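# Draft practice note: handling of tableware in two-arm cells — comments

**Category:** Standards and Good Practice
**Status:** open for comment

---

**kosden_wg** wrote:

The working group has circulated the second draft of its practice note on tableware handling to all sites. Comments are requested on clause 4 (grip location on utensils) and clause 30 (clearing the table between runs). The text of clause 4 now reads:

> The operator shall specify a grip region for each utensil. The grip region shall lie on the handle. Contact with any surface intended for food or for the mouth shall be recorded as a deviation.

Members who believe the wording is too strict, or not strict enough, are asked to propose replacement text. General remarks are welcome but are difficult to act upon.

---

**trilton_ops** wrote:

Our site supports clause 4 in principle. We object to the phrase "on the handle," as it does not say where on the handle. Two operators at Trilton read it differently in March, and both were compliant.

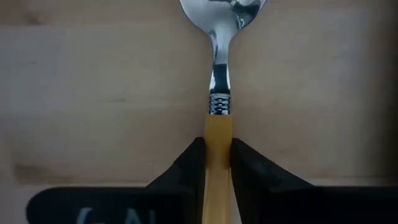 Clause 4 should define the grip region by reference to a feature that every operator can find without measuring. For utensils in two materials, the joint between metal and handle is the obvious choice. With a spoon like this one, the fingers close on the flat amber handle just below the ribbed collar, and the bowl and neck are left free. We propose: "The grip region shall begin below the joint and shall not include it." The collar is ridged, and we would prefer that pads not be seated across it.

---

**Nhi Hầu** wrote:

I agree with the purpose of the Trilton text but not with the wording. Many utensils have no joint. A one-piece steel fork would have no grip region at all under that sentence, and the operator would be left to guess. I would suggest "below the joint, where there is one, and otherwise on the lower half of the handle."

I also ask the group to consider finger pressure. A plastic handle and a steel handle do not call for the same setting, and the draft gives one value for both.

---

**trilton_ops** wrote:

The amendment on one-piece utensils is accepted. On pressure, we disagree. Separate values by material would require operators to identify the material correctly, and in our experience colored plastics and resins are easily confused. A single conservative value is simpler to audit.

---

**getley_floor** wrote:

A single value is simpler to audit and it also drops spoons. Getley logged 59 drops under the single value before we asked for a local exemption. I can forward the log to the group.

---

**kosden_wg** wrote:

Please do. The pressure value will be marked as unresolved. May we now have comments on clause 30? For reference:

> Before a run begins, each item shall be in its assigned place and the two arms shall be clear of each other. Floor markings around the cell shall be visible and cables shall be routed outside the walking path.

---

**getley_floor** wrote:

Submitted with our comments on layout, for clause 30:
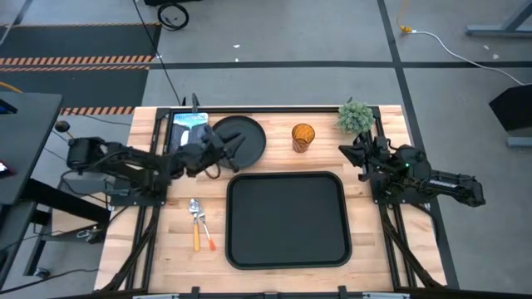
*GETLEY — April 17, 2018*

The layout sheet should treat the utensils as a pair with one assigned place. The spoon and fork lie side by side to the left of the tray, metal ends toward the back, and the fork sits at a slant. Under the present text an auditor may ask whether a slanted fork is "in its assigned place." We believe it should be accepted if the handle can be reached by the arm assigned to it. We also ask that the plant be listed as an obstacle and not as tableware. It is close to the working area of the right arm, and the draft has no entry for it.

Item 2251 in our local register covers the cables. The clause should state who decides where the walking path is. We have cable on the floor on more than one side of the table, and one supervisor may consider it outside the path where another does not.

---

**Nhi Hầu** wrote:

The point about the walking path is well taken. It should be drawn on the site plan and signed by the supervisor.

I cannot support the point about the fork. If orientation is left open, results from two sites can no longer be compared. A tolerance in degrees should be given.

---

**getley_floor** wrote:

A tolerance in degrees means someone must measure a fork before every run. Our operators will not do this, and the note will be signed regardless. I would rather have a loose rule that is followed.

---

**kim_cell_b** wrote:

A printed outline on a removable sheet would answer both concerns. Kim uses one for setup — the utensils are placed over the outline and the sheet is withdrawn. It does not require a measurement. The sheet must be replaced when the utensil set changes, and this has been missed more than once at our site.

---

**Nhi Hầu** wrote:

I could accept the outline if the sheet carries a revision number and the run record cites it.

---

**kosden_wg** wrote:

The following will be entered in the third draft: the amended grip region in clause 4, the signed walking path in clause 30, and a new line for obstacles on the layout sheet. The outline sheet will be offered as an optional method. Finger pressure and fork orientation remain open, and Getley and Trilton are each asked to submit replacement text on pressure.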